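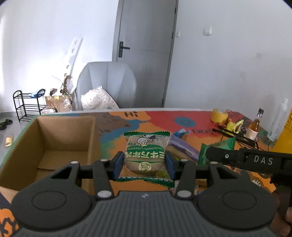

Chapter 3
Looking After a Parallel-Finger Gripper

By Jasper Van Rooij and Chibuzor Onuoha, November
Reading time: 2 minutes
Last updated: November

A gripper that handles wrapped food has an easy load and a hard surface to hold. The film slides, crinkles and changes shape under the fingers, and small faults in the linkage show up as dropped packets long before they would with a rigid part. This chapter covers the routine care of one hand-held unit, from the pads back to the pivots.

Start with the pads. Wipe both faces with a damp cloth and let them dry before use. Sugar and oil get through torn wrappers and leave a glaze that is hard to see on a dark pad. If a pad has lifted at a corner, replace the pair. A new pad facing a worn one will twist the packet as the fingers close.

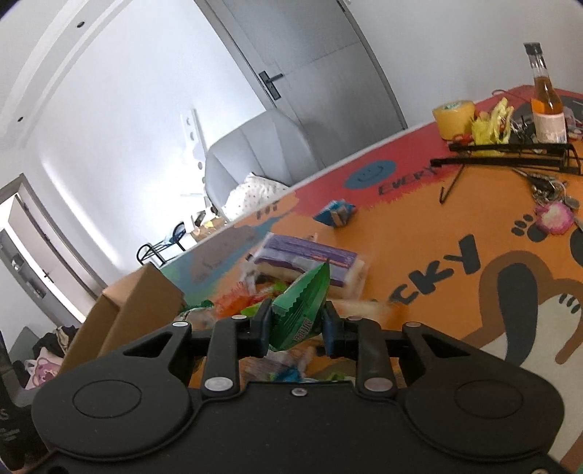

Next, check the pivots. Open and close the fingers slowly through their full travel and feel for a catch. Hold one fingertip still and try to rock the other from side to side. At the Bandcombe packing room, where the authors trained, the limit for play at the tip was 2 mm. Anything looser went back to the bench.

Crumbs collect under the linkage, so brush it out at the end of each shift. Do not use compressed air, as it drives sugar into the joints.

Last, test the grip on soft goods. Pick up a wrapped bun by its middle, hold it for 60 seconds and put it down. The film should not creep between the pads. Record the result in the unit's log, along with any parts changed.

Section 3.1 deals with pad replacement.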